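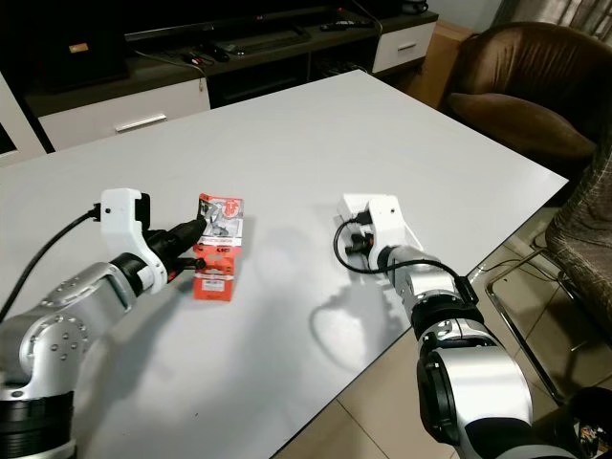

Who gets the ferry at Brollovel when the ferryman dies?

His widow gets it, boat and cable and debts, for as long as she can work the crossing herself.

So that was me. Twenty-nine days a widow and up to my knees in the Uder with a grease bucket, and the bell going on the far bank.

Past midnight. Nobody decent crosses past midnight.

I went anyway. Two dollars is two dollars, and double after dark.

The river was high for June, brown and quick, whole spruces coming down it with the roots on. I leaned on the winch. Halfway over I could make him out. Long coat. No horse, no lantern, no bag. Grey hat held in both hands like he'd come about a death.

"You're late," I said. Stupid thing to say. It was what I used to say to my husband.

"I walked from Nimri," he said.

Nimri burned. Everybody knew Nimri burned, the whole camp, 70 men and the assay office and the church that never got its roof. The Devil's youngest came up through the number two shaft, people said, and sat down at the faro table and won. I'd seen the glow from our porch. I'd smelled it for a week in the washing.

"Nobody walked from Nimri," I said.

"No," he said. "I was the only one."

Which wasn't an answer to what I'd said but there it was.

I should have turned the boat around. My mother would have. She had salt sewn in every hem she owned and a horseshoe under the butter. But he had nice hands, is the truth of it. Burned across the knuckles and healing, and he waited to be asked before stepping on. The bad ones don't wait to be asked. Or its the bad ones that have to be. I could never keep it straight.

"Get on then," I said.

The boat didn't dip. A grown man, heavy coat, and she sat in the water exactly as she had. I felt the hair go up along my neck. Kept winching.

"What are you?" Quiet. To the cable more than to him.

"Dismissed," he said. "I was meant to keep watch over the camp. I was playing cards."

"With him?"

"He cheats. I knew that and I thought I'd catch him at it." He turned the hat around by the brim. "They took back what they'd given me. It hurt a good deal. Then I started walking."

River noise. The cable singing the way it does when it's over-tight.

"He's at Iton now," he said. "He has a claim there, and a hotel, and he's bought the notes on every property along this bank. Yours too."

Mine. Two hundred dollars my husband had borrowed against the boat and never told me, not one word, I'd found the paper inside his good boot after the funeral. Due in a week. I'd told no one. I hadn't even told the dog.

"And you'd be here to warn me," I said.

"I'm here because you have the only boat."

Well. I laughed. First time in a month, came out like a bark, and it bounced off the far bluff and back. He looked so startled. Then not startled. Then I had to look at the winch.

That's when something took hold of the cable behind us.

Not a tree. I know what a tree feels like, a tree bumps and rolls off. This pulled. Hand over hand, steady, back toward the bank we'd left, and the boat began to go with it. A light there now, low down at the landing, red as a stove door. Somebody whistling. A dance tune, a good one too, and my foot wanted it.

"Don't listen," he said.

"I'm not listenning. Take the other handle."

He took it. Shoulder against mine, warm through the coat, warmer than a man ought to be. We hauled. She held. She came on a foot, and another foot. The whistling stopped and a voice called my Christian name across the water, in my husband's voice exactly, tender, the way he only ever was when he owed money.

That settled me.

"Axe is under the bench," I said. "When I say. Cut behind us, leave the front."

"You'll lose the crossing."

"I'll lose it in a week. Cut it."

He swung. The cable went like a gunshot, and the stern came round hard with the current, and the red light on the bank got small so fast I nearly felt sorry for it. We swung in on what line we had left and hit Brollovel mud so hard we both went down in the bilge.

He was bleeding from the lip. He touched it and looked at his fingers, amazed.

The boat was sitting lower. I noticed that. A good inch lower, with the weight of him.

"You still owe me for the crossing," I said.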